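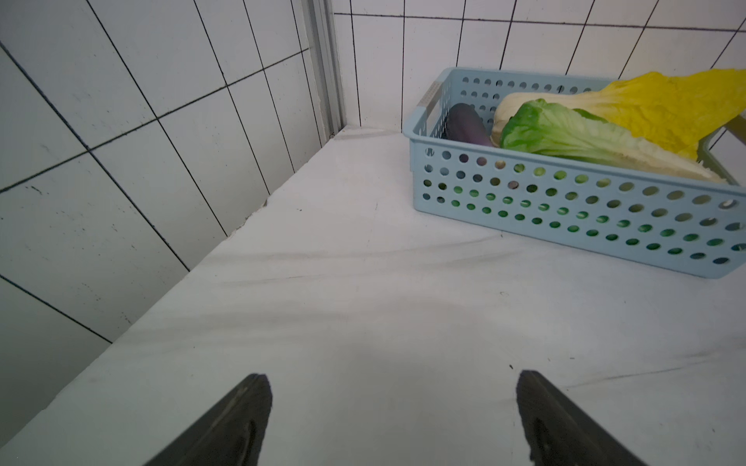

Home Kitchen Practice, Unit 4: Vegetables Before the Knife
Handout to go with the talk of 18th February. Tutor: Aaliyah Charbonneau

Last time we did knives, and everybody enjoyed that. This unit is about the bit before, which has never sold a cookery book.

1. Clear the worktop first. You need a stretch of bare counter in front of you. The kettle can live elsewhere for 16 minutes.

2. Use a basket with holes. Air gets in, grit falls out. A solid bowl keeps both where they were and grows a small pond.

3. Heavy things go in first. An aubergine looks armoured and bruises like a peach. Napa cabbage is sturdier at the stem end, so lift it from there. Loose leaves go on top, and if they hang over the rim, let them – pushing them down is how you get salad paste.

4. Wash leaves when you need them. The January group washed theirs on arrival at Claltholm and met them again two days later. See MacPherson, chapter 2, on slime.

5. Aubergines: wipe, trim, cut last. Salting is optional, whatever your aunt says.

For next time: bring one vegetable you don't like and a clean tea towel. Baskets are in the tall cupboard at Claltholm, behind the fondue sets.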